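Tromon Project – Final Report
Robotics Project Course, Team Orus
Submitted 11 June 2018

What we wanted to do

Our goal was to get a two-armed robot to load cups into a dishwasher. It sounds small, and at the start of the semester we thought so too! We called the robot Tromon, and by the second week we had already cut "plates, bowls and silverware" from the proposal and kept the cups. We are very glad we did.

The setup

Tromon has two metal arms, each with a five-fingered hand, and we see what it sees through a camera at its head. We worked in the kitchen corner of the Quintero building, which has a double sink and a built-in dishwasher under the counter. One of us sat at the laptop on the counter extension during the runs and the others took notes.

We split the task into four steps: reach, grasp, turn the cup over, place it in the rack. Each step has its own script, so we could rerun one without starting from zero. This saved us so much time.

Grasping

The first version closed all the fingers at the same speed. Plastic cups are light, so the fingertips that arrived first just pushed the cup out of the hand. In the second version the thumb goes first and waits on the near side, and the fingers then wrap around from the far side. That change took one afternoon and made the biggest difference of anything we did all semester.

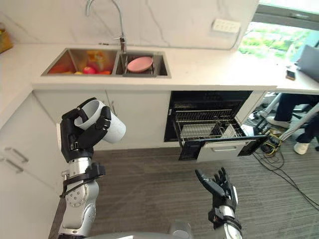
Figure 1. White plastic cup held sideways in the left hand, right hand open, dishwasher rack pulled out.

Turning and placing

Turning the cup was the fun part. The wrist can't do the whole turn in one go from every starting pose, so the script picks a grasp angle that leaves enough room – we worked these out on paper first and then corrected nearly all of them. Placing is still our weakest step. The wire tines are thin and hard to pick out against the black inside of the machine, and a small error at the shoulder becomes a big one at the fingertips.

Results

We logged 893 grasp attempts over the semester. For the final test we did 40 full runs with the finished scripts, and 7 of them failed, all during placing. A full run takes around 70 seconds.

What's next

The Stendberg summer workshop has given us a spot in July, and we want to try handing the cup from one hand to the other. We would also like to put colored tape on the rack so the camera has something to find. The scripts and our grasp angle tables are in the course folder for next year's team.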